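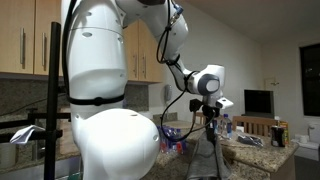

Cloth folding, part four: teaching by hand against teaching by remote

29 October 2024

Filed under: arms, demonstrations, cloth

The last three posts dealt with mounting, cabling and the gripper driver. By the end of March the arm could be moved about without complaint, and since then I have been recording demonstrations. I have now done enough of them, by two different methods, to have an opinion on which one to use for fabric.

The two methods are the usual ones. In the first, the arm is put into gravity compensation and I take hold of it near the wrist and walk it through the task. In the second, I stand to one side with a hand controller and the arm copies my movements with a scale factor applied. Both produce the same log: joint positions, gripper opening and two video streams, all resampled to a common clock.

Hand guiding is quicker to learn. Wolfram Janssen, who had not touched an arm before, was getting clean picks from a flat pile after 13 attempts. The joint trajectories are also smooth, as a person pushing on a heavy link can't easily make it twitch. The drawbacks only show up when you look at the video. My forearm is in nearly every picture, usually between the camera and the corner of the cloth, and a policy trained on that data learns to expect a forearm. I tried masking it out. The mask was fine on plain backgrounds and poor over the granite, where the flecks gave it plenty of false edges to follow.

There is a second problem with guiding cloth by hand, and it took me longer to find. When you are that close to the fabric you help it. I would smooth a fold with my free hand, or lean so that the hem didn't catch, and not notice until I replayed the episode. Of the first 60 hand-guided episodes I threw out 17 for this reason alone.

Remote control removes both faults and brings in some of its own. Delay is the obvious one. With the default settings of Satura (the teleoperation package I use) the lag was long enough that I overshot on every downward approach and pressed the fingers into the worktop. Turning off the smoothing filter helped. Setting the scale factor to 0.5 for the last part of the approach helped more. Eftychia Deligiannis suggested putting the scale on a trigger so it can be changed in mid-movement, and I have left it that way.

The other difficulty is that you can't feel anything. When the cloth hangs over the front of the counter there is very little to tell you by eye whether the fingers have one layer or two. My current rule is to lift slowly, pause, and look at how the lower edge hangs before going on. The pauses go into the log with everything else, so the trained policy pauses as well. Wiebke Stüber thinks they should be trimmed before training. I trimmed half of the set as a test, and the policy trained on that half dropped the cloth more often, so for now they stay.

Some notes on logging, for anyone setting up something similar:

Start and stop recording with a foot switch. Reaching for a keyboard adds a useless movement to the end of each episode.

Write the cloth's starting state into the file name. I use flat, heap, edge and hang. Hang is the hardest, and I have too few of those.

Check the slack in the wrist cable with the arm folded and again at full reach. A cable that pulls at one end of the range shows up in the torque readings as contact.

Reset by hand between episodes and drop the cloth from a different height each time. If you lay it out neatly the policy will only ever work on neat cloth.

The set stands at 1,336 episodes, most of them remote. The next job is to train on the hang episodes separately and see whether they do better alone or mixed in with the rest. I also have a loan of the Kovis force sensor to try, which may settle the one layer or two question, provided the bracket fits.

Comments (2)

Torben Buschmann
Did you try hand guiding for the coarse approach and the controller for the grasp? We did that at Harms with rubber seals. Switching modes was a nuisance but the data was good.

Reply from the author
Not yet. The mode switch takes the arm out of compensation with a small jerk, and that is enough to shift a light cloth. If you found a way round it I'd like to see the settings.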